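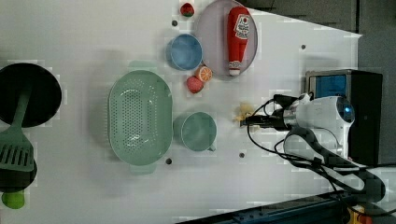 Rostam Ansari: We've had the Skavach tabletop kit on a paid trial at Punley, and a few people asked how we're getting on, so I'll put it all in one thread. It comes from Tretitz as an arm, a gripper, the control software and a task library. You supply the table and the objects. Ours is toy kitchen stuff, and for a first go I'd pick things as easy to tell apart as a ketchup bottle and a mint-green colander.

Price first. The trial is £200 a week, with delivery and collection included. Support is by email. I wrote to them twice and had a proper answer the same day both times.

Setup took me a full morning. The printed guide is fine up to the calibration page, then it refers to a menu that has since been renamed. Look under Workspace, then Limits. 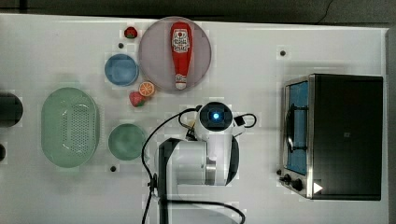
Once the limits are saved you don't need to do them again unless you move the base. I moved the base. Mark where it sits with tape before you start.

The task library has 16 ready-made tasks. I've run most of them. Picking up and putting down are good. Anything that needs a twist of the wrist is slow, and you can hear it thinking — a small whirr, then a pause, then it goes.

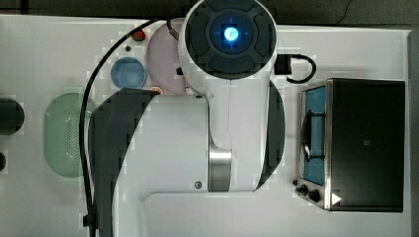 Arm from above, toaster oven on the right.

Cables are my main complaint. They run outside the arm and you have to allow for them when you set up the table. Leave more room than the guide says. Virág make a clip set that is meant to help and I have one on order, so I'll report back in August.

Noise is low enough to hold a conversation next to it.
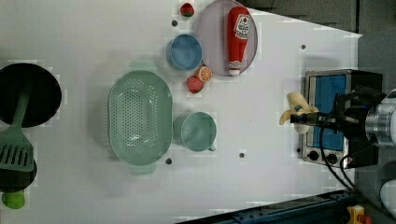 Thread last edited: 18/07/2024

Soft toys and odd shapes were what I most wanted to know about. The banana is my usual test, as it's curved and there's no obvious place to hold it. Grip force is a single slider and I keep it at 35. The default was too high for my liking.

Someone asked about writing your own tasks. You can, in the same editor, but saving a copy under a new name is hidden in the export menu. Do that before changing anything.

Would I buy one? For teaching, yes. For a small workshop I'd do the trial first and see what the cables do on your own table. We're keeping ours for another two weeks.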